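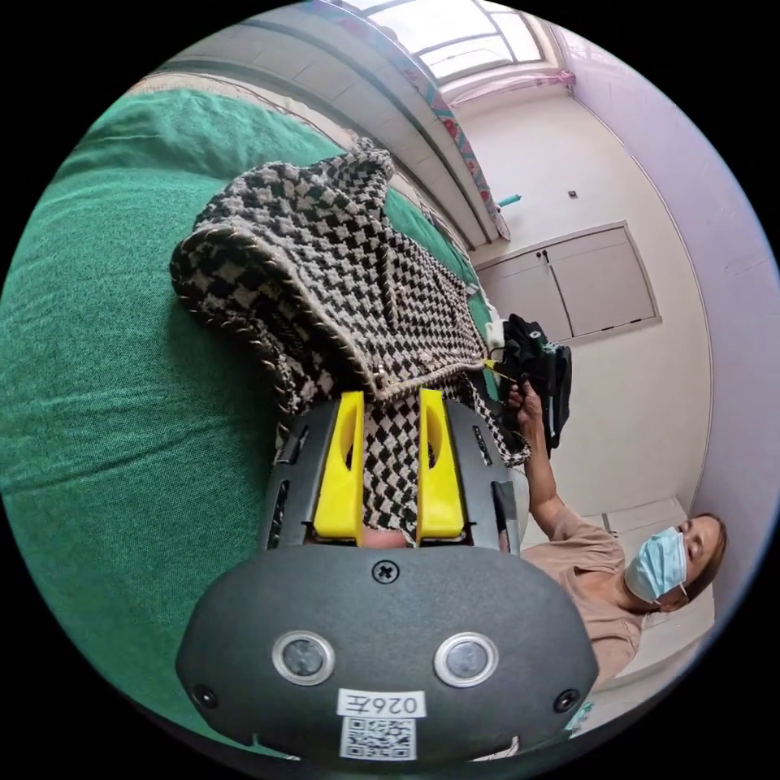

Does the Vekura policy need wrist video from both hands to learn garment folding? For flat items one hand is enough, but for knits the two-handed set gave the better result in our runs.

Sent to: ploken-manip list
Date: 13 July 2024

The numbers behind that, for those who asked. We trained on 2188 hand-held gripper demonstrations and held back 400 for validation. Dropping the second view made hardly any difference on tea towels. On knitwear it cost us 37 points of fold success -- mostly missed edges, where the fingers closed on one layer and left the other behind.

On 11/07 the Stolico group wrote:
> We see the same gap on jumpers but put it down to
> calibration drift between grippers. Did you recalibrate
> between sessions, or only at the start? Also, is your
> fold metric the Bianchini one or your own?

We recalibrated at the start of every session, and drift stayed under our threshold. The metric is Bianchini with the sleeve term removed, as half our garments were scarves. I can rerun with it left in if that makes comparison easier.

All results are over 5 seeds. The December checkpoints used the old action labels, so please don't compare against those. Config files are in the usual directory.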